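Household Tips: Before You Let a Hand Gripper Loose on the Dining Table

The Skadstead hand gripper kit comes in a flat box with a lot of air in it, and Alden will hire you one for the month if you would sooner not own it. You hold the handle, the two fingers open and close, and somewhere down the line a robot arm is meant to learn from your excellent example how to put a mug away. Whether your example is excellent is between you and your mugs.

I had one through most of August. These are the notes I would have liked on the first evening, in no order that would satisfy an engineer.

Clear the table, then clear it again. Salt cellars, post, the coaster you stopped seeing years ago. Start with one object and plenty of bare wood to either side. The kit's booklet suggests a "varied household setting" for the first session, and I suggest ignoring it until you can shift a beaker without chasing it into the fruit bowl.

Wipe the table with a barely damp cloth and dry it properly. Furniture polish is a menace. My first beaker shot off like a curling stone, and I had to do the whole surface over with washing-up liquid and a lot of muttering.

Look after the pads. The gripping faces are the part that does the work and the part that collects the house: crumbs, jumper fluff, cat. A dry toothbrush, stroked one way, brings most of it off. Don't scrub across the edges or the covering begins to lift, and a spare pair costs more than a decent lunch.

Come at things slowly and wide open. Beginners close too early, as if the mug might bolt. Get the object well between the fingers, stop, then squeeze. If you practise nothing else, practise stopping.

Keep cables on the floor and off to one side. They will want to join you on the table. A strip of cloth tape every so often along the skirting board persuades them otherwise, and peels off without taking the paint.
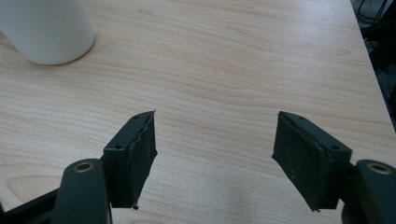
Brodie Cosgrove wrote in to disagree about the washing-up liquid. It leaves a film unless you rinse twice, he says, and he would sooner use a splash of white vinegar in warm water and go over it with an old tea towel. He also thinks I am soft on the booklet, which in his copy has the same page bound in 3 times and the page on finger screws not at all.

He is right about the rinsing. I'd keep vinegar away from waxed or oiled tops, though, and try it on the underside of anything you are fond of.

On the screws: check them before each session with the small driver from the kit, a gentle nip and no more. A loose finger announces itself as a faint tick when you close the handle. I spent an entire evening blaming the radiator.

Sessions of 35 minutes are plenty. After that the wrist starts to sulk and everything you pick up is picked up badly. Alden's hire sheet talks cheerfully of afternoons. Whoever wrote it has a sturdier forearm than mine, or a chair with arms, which is my other tip.

Would I buy one? The grip is good, the handle is comfortable and the box fits under a bed. Against that, the booklet is poor and the pads want more grooming than a spaniel. I give it 3 out of 5, and I'd hire before buying. Send it back with the pads brushed and the small driver in its slot, as Alden charges for the driver and mine was in the cutlery drawer.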